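Indlow Evening Classes
Looking After Your Car's Finish, Session 4: Interior Plastics, Leather and Glass
Handout to keep, revised 07/05/2022
Course leader: Satish Chauhan

Welcome back, everyone, and thank you for sticking with me through the wax session, which ran longer than I meant it to (the questions were good and I got carried away). Tonight we leave the paint alone and climb inside. Most people who come on this course have a shelf full of products for the outside of the car and one tired packet of wipes for the inside, and yet the inside is where you spend all your time!

Before you start

Vacuum first, always. If you put a damp cloth on a dusty dashboard you are making thin mud and then pushing it into the seams. I like a soft brush in one hand and the vacuum hose in the other, working from the top of the car down, so whatever falls gets picked up at the end. Do the seats before the carpets. Take the mats out and leave them out until you have completely finished, even if it means walking around them in the driveway all afternoon.

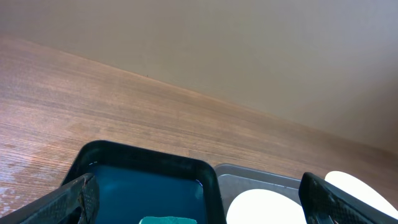
Open the doors as well. Even mild cleaners get strong in a closed car, and on a warm day a product can dry on the plastic before you have had a chance to wipe it. If the dash is hot to the touch, go and have a glass of iced tea and come back when the sun has moved.

Dashboards and door panels

Plain plastic and vinyl need very little. A mild interior cleaner, mixed the way the label tells you, sprayed on the cloth and kept well away from the switches. I say this every term and somebody always sprays the radio. Wipe a section about the size of a dinner napkin, turn the cloth to a clean side, and wipe it again. For the grain on door pulls and armrests, a soft detailing brush will lift what the cloth slides over.

Now, dressings. You can buy them in matte, satin or glossy, and my own taste is for matte, partly for looks and partly for the glare you get on the windshield from a shiny dash. Put on less than you think you need, leave it a few minutes, and buff off whatever is still sitting on the surface. Please never put dressing on the steering wheel, the pedals or the shifter. I will repeat that one at the end.

Leather and leather-look seats

Many modern leather seats have a clear coating over the color, so what you are cleaning is really that coating. Use a leather cleaner and a soft brush, work up a light foam, and lift it away with a damp towel. Conditioner can follow if your owner's manual is happy with it. Go gently on the driver's side bolster, the bit you slide across every time you get in, which takes more wear than the rest of the car put together.

Blue jeans will leave dye on pale seats. Fresh dye usually comes off with two or three gentle passes. Old dye might not, and I would much sooner you lived with a faint shadow than scrubbed through the coating. I did exactly that to my brother-in-law's passenger seat one November and I still hear about it at dinner. 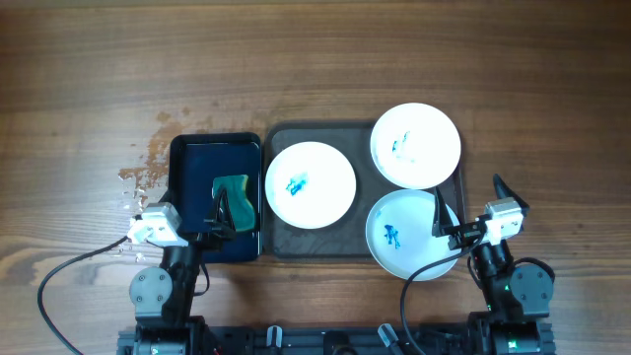 Fabric seats are a different business. Spray lightly, brush, blot, and then leave them plenty of time to dry with the windows down. Soaking the foam underneath is the usual mistake, and it gives you a smell that lasts for weeks.

Inside glass

Leave this until last, as overspray from everything else ends up there. Two towels, one to clean and one to dry. Go side to side on the inside and up and down on the outside, and when you find a streak you'll know which side to blame. The bottom corners of the windshield are awkward; try the back of your hand with the towel draped over it. If your windows have aftermarket tint, choose a cleaner without ammonia.

Towels, since several of you asked

Wash microfiber separately from cotton, with no fabric softener, and tumble on low. I own around 80 and I am not proud of it.

For next time

Bring one door panel's worth of before-and-after notes: what you used, how much you mixed, how long it took. My own door took 47 minutes, brushing included, so don't feel slow. The Drerkwood group will be joining us, so please share the benches.

And once more, no dressing on the steering wheel, the pedals or the shifter.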